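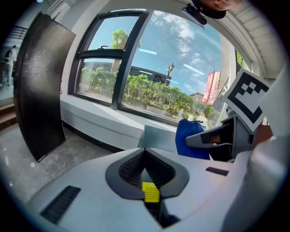

1. Windows and latches. Frames, panes and latches are checked from the room side before the counter is cleared. The dark grey frames and the small black latch on the transom bar were included in this round, and the inspector had a view out to the hedges and the street lamp. One comment: a small white bottle is standing on the ledge outside, near the bottom of the wide pane. To be removed from ground level — staff are not to lean out for it.

Result: pass, with action. Responsible: Larysa Chornovol, Vosbridge site office.

2. Escape route. Clear on the day of inspection, July 18, 2024. Door closer adjusted in December and working properly.

Result: pass. 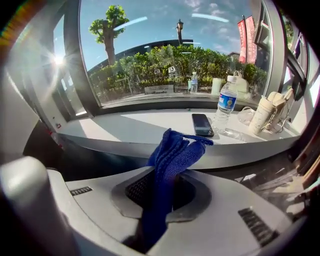 3. Window counter. Under the Vosbridge house rules, drinks and personal belongings are to be kept off shared counters. A black smartphone, a plastic water bottle with a white cap and a cream-coloured paper cup were on the white counter, together with a crinkled clear plastic bag. Owners are asked to collect their things within 30 minutes of notice. Bags and wrappers go in the recycling bin by the door.

Result: not met. Recheck in 5 working days.

4. Cleaning cloths. Cloths used on glass are to be laundered separately from kitchen cloths. Supply cupboard stocked and labelled.

Result: pass.

Inspected by: Sebastian Mocanu
Copy to: Larysa Chornovol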